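Why I stopped ironing (mostly)

September 10, 2020

I grew up in a house where everything was ironed. Tea towels, pillowcases, pyjamas, the lot. Sunday evening meant the board coming out with that awful screech, and a smell of hot cotton all the way up the stairs. So when I moved into my first flat in Prindosbridge I bought an iron before I bought a kettle, and for years I did the same thing every week without once asking myself why.

What changed was February. The iron died halfway through a shirt (a bang, a bit of smoke, me shouting) and I couldn't face going into town for a new one. I told myself I'd go at the weekend. Then it rained all weekend. By the time I'd gone three weeks without one I had noticed two things: my evenings were longer, and not a single person had said a word about my clothes.

I did replace it in the end, with a little Fekete travel iron that lives at the back of the wardrobe. It comes out for weddings and interviews. Everything else gets what I call the shake and hang, and I'm going to tell you all about it because my sister-in-law has heard it quite enough.

It starts with the washing machine. Mine used to spin everything at full tilt, and no wonder it all came out looking like a screwed-up crisp packet. The Wultico I have now goes down to 600, and that's where I leave it for shirts and anything thin. They come out heavier and they drip a bit, so I put an old towel under the airer. Then each thing gets a proper shake, hard enough to make it snap, and goes straight on a hanger. Pull the collar flat with your fingers, do up the top button, tug the front edges down. Ten seconds each, maybe? I do it with the radio on.

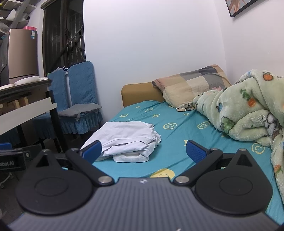
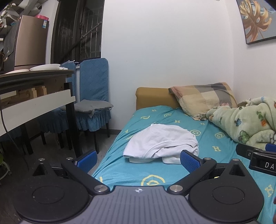 Timing is the other half of it, and it took me ages to learn. A cotton top that sits in the drum until bedtime has had all those hours to set its creases, and you'll never shake them out again without another wash. Same goes for a dry one that gets dropped somewhere and left. A white thing lying in a soft heap on a bed, like the one up there on that lovely bright sheet, wants picking up and smoothing out the same day if you plan to wear it out of the house. Five minutes in a steamy bathroom will rescue it if you forget - I hang mine off the shower rail while I wash my hair - but linen laughs at that trick, so don't bother.

Bedding I don't iron at all now. I fold it while it's still a tiny bit warm from the line, big folds, pressing with my forearms as I go, and put it at the bottom of the pile so the rest squashes it. My gran would be horrified! She ironed both sides of a duvet cover.

A few things do still beat me. Proper work shirts with stiff collars, for one. I had two from Simdale that looked dreadful whatever I did, and in the end I gave them to the charity shop and bought knitted cotton ones instead, which cost less and forgive everything. Pleats are hopeless too. And napkins, if you're the sort of person who has napkins, but I've got a roll of kitchen paper and low standards.

Next I want to try one of those wooden airers on a pulley, the sort that goes up to the ceiling over the stairs. I've measured the space twice and got two different answers, so that may have to wait until somebody taller comes to stay. If you've put one up in a rented flat without upsetting your landlord, please leave me a comment and tell me what you screwed it into.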